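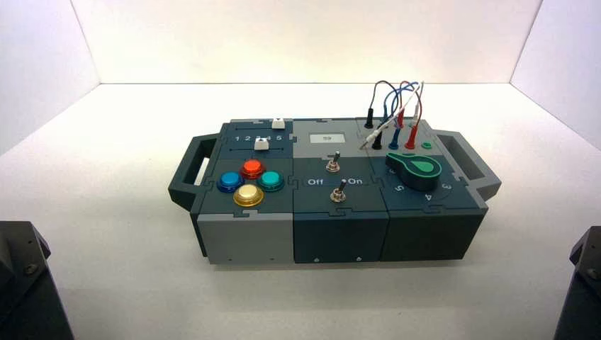 3.2 인수 뒤에 남은 창업자들

앞 절에서 인수 가격 이야기를 꽤 길게 했으니, 이제 제가 이 연구에서 제일 재미있어했던 부분으로 넘어가 보겠습니다. 바로 회사를 판 다음의 창업자들이에요. 작은 외식 브랜드가 큰 회사에 넘어갈 때 기사는 대개 계약서에 서명한 날에서 끝나는데, 저는 그다음 날 아침이 늘 궁금했거든요. 그 사람은 출근을 했을까, 했다면 누구한테 보고를 했을까, 뭐 그런 것들이요.

수프 전문점 스코르넬(Skornel)부터 보겠습니다. 식자재 유통업체 미할스키(Michalski)가 이곳을 인수하면서 창업자 레나타 슐츠는 16개월 넘게 대표직을 유지하기로 했습니다. 매각 대금의 일부는 그 기간의 매출 목표에 묶여 있었고요(흔히 말하는 언아웃 조항입니다). 처음 면담할 때 저는 당연히 돈 얘기가 나올 줄 알았는데, 슐츠는 육수 얘기만 했습니다. 매장마다 새벽에 끓이던 육수를 중앙 주방으로 옮기자는 제안이 들어왔고, 그걸 받아들이면 목표 달성은 쉬워지지만 단골이 맛이 바뀐 걸 알아챌까 봐 걱정이었다는 거죠. 저는 녹취를 정리하다가 이 대목에서 한참 멈춰 있었습니다. 성과 조항의 설계를 다룬 문헌은 창업자가 목표를 채우려고 무리하는 경우를 주로 걱정하는데, 슐츠는 오히려 목표에서 멀어지는 쪽으로 버티고 있었으니까요!

샌드위치 체인 덴돈(Dendon)은 사정이 꽤 달랐습니다. 아우렐 아르델레아누는 매각과 동시에 자문역으로 물러났고, 신규 출점 결정에는 손을 대지 않았습니다. 계약서만 놓고 보면 깔끔한 이별인데, 점장들은 여전히 그에게 전화를 걸었답니다. 메뉴판 글씨 크기부터 임대료 협상까지 별별 걸 다 물었다고 해요. 공식 조직도와 실제 의사결정 경로가 어긋나는 이런 경우를 저는 코딩할 때 '그림자 대표'라고 불렀습니다(더 점잖은 용어를 찾다가 포기했습니다). 덴돈의 새 경영진은 이걸 알고도 한동안 내버려 두었고, 면담에서는 그 덕에 점장 이탈이 적었다고 평가했습니다. 다만 이건 경영진 쪽 말이라서, 점장들의 말과는 따로 읽어야 한다고 봅니다.

두 회사를 나란히 놓으면 직함과 영향력이 따로 노는 모양이 보입니다. 슐츠는 직함을 지켰지만 구매와 물류에서는 말발이 금방 약해졌고, 아르델레아누는 직함을 내려놓고도 매장 안에서는 오래 통했습니다. 저는 초고에서 이 차이를 본사와 매장 사이의 거리로 설명하려고 했습니다. 미할스키는 원래 스코르넬에 재료를 대던 회사라 구매 담당자들이 매장 사정을 속속들이 알았고, 덴돈을 산 쪽은 외식업이 처음이라 물어볼 사람이 필요했다는 설명이죠.

그림 2. 흰 바닥과 흰 벽.

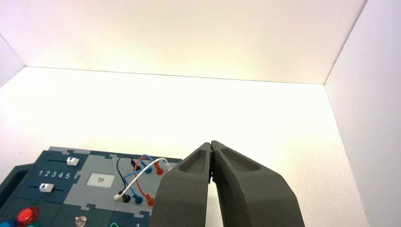
루치나 쿠레크는 이 설명이 인수자를 너무 착하게 그린다고 지적했습니다. 덴돈의 새 경영진이 창업자에게 기댄 것은 몰라서라기보다 책임을 나눠 지고 싶어서였을 수 있고, 그렇다면 지식의 거리보다 실패했을 때 누가 욕을 먹는지를 먼저 봐야 한다는 의견이었습니다. 듣고 나서 면담 기록을 처음부터 다시 읽었는데, 솔직히 좀 뜨끔하더라고요. 출점 실패를 언급하는 대목마다 경영진은 "창업자도 동의한 자리"라는 말을 붙이고 있었습니다. 아르델레아누 본인은 출점에 관여하지 않았다고 했는데 말이죠.

그래서 해석을 조금 고쳤습니다. 거리 설명을 버리지는 않되, 스코르넬에는 그대로 적용하고 덴돈에는 책임 분산이라는 설명을 함께 둡니다. 어느 쪽이 더 센지는 제 자료로는 가릴 수 없습니다. 점장들을 다시 만나면 좋겠지만, 4월 이후로 연락이 닿지 않는 분들이 있어서 이번 원고에는 넣지 못했습니다. 슐츠의 육수가 결국 어디서 끓게 되었는지는 다음 절에서 구매 계약을 다루면서 이어 쓰겠습니다.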